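Liya Abdella had the kettle on before I got my coat off, and by the time it boiled she was already deep into the story of her grandmother's injera batter, which she says is older than she is.

"People think of leftovers as the sad part of cooking," she told me. "To me it's where the fun starts!"

Abdella runs Saturday cooking classes in Kiltmont, over the hardware store, and her subject is the food most of us already have and forget to eat. Half a cabbage, cold rice, the heel of a loaf. She started with three students, all of them neighbors. Her mailing list now has 2154 names on it, and the spring classes were full by April.

I sat in on one, and it was a joy. She had a room of strangers arguing happily over what to do with a pot of lentils – soup, said one side, fritters, said the other – and she let them make both. The fritters were wonderful, crisp at the edges and full of green chili.

Her recipes come from all over. Her mother cooked for a boarding house in Jurnport and wrote everything down in two school notebooks, over 110 recipes in all, with the prices of onions in the margins. "She never threw out bread," Abdella said. "It got toasted, it got soaked, it went in the stew. I was a teenager before I saw a moldy slice."

I asked what she would change in most kitchens, and she laughed and pointed at her own fridge. "The top shelf! Things get pushed to the back and you meet them again in a month. I put tonight's supper at the front, at eye level, and my life got easier."

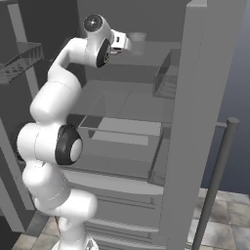 Reaching for the back of the top shelf.

She is writing a book now, with the working title Saha, and testing every dish on her students first. The chapter on rice is giving her trouble. "I have too many favorites," she said, getting up to show me a jar of pickled carrot tops, and then to find me a fork.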